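Citing a book review when the reviewer summarizes an archive you can't reach
Posted in Source Work and Citation

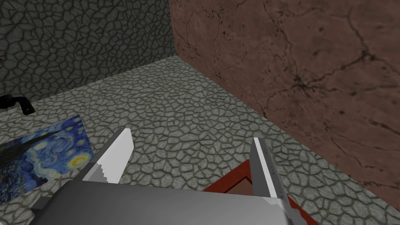
The problem
Tapio Kiiskinen
04/08/2018

I am writing a chapter on nineteenth-century parish schooling and the way local histories described who was and was not "fit" to be taught. The main printed source is a regional history, Hyvönen, first edition, 24 chapters, no index. A later journal review of it quotes from the Talari letters, which the book itself only mentions in passing. The letters are held in a private collection and I have been turned down twice.

The review gives three quoted passages and a count of 1,287 letters. I want to use one of the passages. Do I cite the letters, the review, or both? My style guide has a line on indirect sources but it assumes the middle source is a book, and my editor wants the notes kept under 3,000 words in total. I am at 8 pages of notes already.

Responses

Voletero
Cite both, and make it clear which one you read. The usual form is the original item first (writer, recipient, date of letter, collection), then "quoted in" and the full reference for the review with the page number. In the bibliography list only the review. If you list the letters there, a reader will take it that you consulted them.

Two further points:

Check the passage against the first edition of the book before you rely on it. Reviewers sometimes quote from the book's own translation without saying so. If the wording matches the book, the book is your source and the review drops out of the note.

The count of letters is a separate claim. It belongs to the reviewer, so attribute it in the text: "the reviewer gives the total as 1,287." Do not give it as a plain fact. Collection totals vary depending on whether enclosures and drafts are included, and a review seldom says which.

On length, use a full note at first mention and a short title after that. Around half of my own overlong notes were full references repeated in each new chapter. Also look for discursive notes. If a note argues something, move it into the chapter or cut it.

Tretance
I would just cite the review. Everyone knows what it means and the letters are closed anyway so no one can check them.

Voletero
Closed to one applicant is not the same as closed - collections change hands. The reader still needs the date and recipient to find the letter later, and those should go in the note if the review supplies them.

Tapio Kiiskinen
Thank you. I compared the passages. Two of the three are word for word in chapter 19 of the book, with no mention of the letters at that point, only "correspondence in private hands." The third is not in the book at all, and that is the one I wanted. The review gives a recipient but no date. I have used "undated in the review" in brackets and put the reviewer's name in the sentence. The editor has accepted that form for August, when the chapter goes to the copy desk.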